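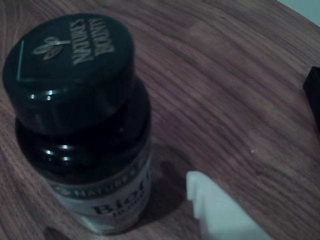
Skultlow to extend small-bottle collection to all Natevcombe rounds

Natevcombe, Mar 19, 2024

Skultlow, the waste sorting and plastics recovery company, will extend its separate collection of small rigid bottles to every household round in Natevcombe from August. The service covers vitamin and supplement bottles, tablet tubs, spice jars made of plastic and similar containers that are too small or too dark to be sorted reliably with ordinary mixed recycling.

The decision follows a six-month trial on nine rounds in the north and east of the town. The trial served 3300 households and recovered 1271 kg of small containers and closures. All material was weighed on arrival at the company's Trurkport depot, after removal of bags and before washing.

Why small bottles are handled separately

Mixed recycling from Natevcombe passes over a rotating screen at the start of the sorting line. The screen is meant to take out broken glass, grit and food waste. Items with a short body or a narrow diameter can fall through with this material, and from that point they are treated as residue. Loose caps are lost in the same way.

Colour is a second cause of loss. The optical sorters identify plastics by the near-infrared light they reflect. Containers coloured with carbon black reflect very little of it and may be passed over even when the plastic is of a type that can be sold. Very dark greens and browns vary from one maker to the next, depending on the pigment used. A label that covers most of the body can also cause a container to be read as paper.

Under the new arrangement, small bottles do not go over the screen. They are tipped on to Mota, a slower line built at Trurkport for the trial, which has a narrow belt, a finer set of air jets and a manual picking station at the end. Polyethylene, PET and polypropylene leave the line as three separate streams. Glass bottles received by mistake are removed at the picking station and sent to the glass bay.

What residents will need to do

Each household will receive a reusable mesh sack with a drawstring. Sacks should be placed beside the mixed recycling box on the usual collection day and will be returned empty. Residents in flats with shared bins will be given a separate lidded container in the bin store.

The following instructions will be printed on the sack tag:

Empty the bottle fully. Tablets, capsules and powders must not be put in the sack.
Take out cotton wool, foam plugs and drying sachets and place them in general waste.
Peel off any foil seal left on the neck.
Screw the cap back on.
Leave the label in place.
Do not crush the bottle.

Caps are to be left on at all times, including child-resistant caps made in two parts. During the first weeks of the trial residents were asked to remove them, and a large share of the caps was then found at the bottom of the sacks mixed with dust and labels. The instruction was changed and the amount of fine residue fell at the next audit.

Bottles that have held prescribed medicines are accepted if empty, but residents may wish to remove or cover personal details on the pharmacy label. Unused medicines should be taken to a pharmacy. Blister packs, toothpaste tubes, aerosols, inhalers and syringes are not accepted.

Processing and end use

Sorted material will be baled at Trurkport and sold for washing and flaking. Labels and adhesive are taken off in the wash. Dark polyethylene and polypropylene will be used in pipe, crates and drainage parts, where colour is of little concern. Dark PET has fewer buyers. Skultlow will store it in bales until a full load is available, and will report the stored weight alongside the sold weight in its service returns.

"The trial gave us a clean feedstock, but the dark PET remains the difficult part of it," said Kulap Nuchit, head of sorting operations at Skultlow. "We have a buyer for the other two streams. For dark PET we are still testing samples, and we will not record it as recycled until it has left the depot for a reprocessor."

Nuchit added that contamination had been highest in sacks from shared bin stores. "Food pots were the main item. They look similar in size and people reasonably assume they belong. The new container lids will have a smaller opening, which should keep most of them out."

Timetable

Sacks and printed guidance will be delivered before the service begins. Households on the trial rounds will keep their present sacks and need take no action. Collection days will not change.

The Mota line will be closed for a short period ahead of the extension so that a second feed hopper can be fitted. Small bottles collected from the trial rounds during the closure will be held under cover at Trurkport and processed when the line restarts.

Notes to editors

Recovered weight refers to containers and closures together and includes attached labels.
The collection is open to households only. Shops, care homes and clinics in Natevcombe should contact the Skultlow trade desk.
Visits to the Trurkport depot can be arranged through the Skultlow press office. Visitors must wear closed shoes; eye protection and high-visibility clothing are supplied at the gate.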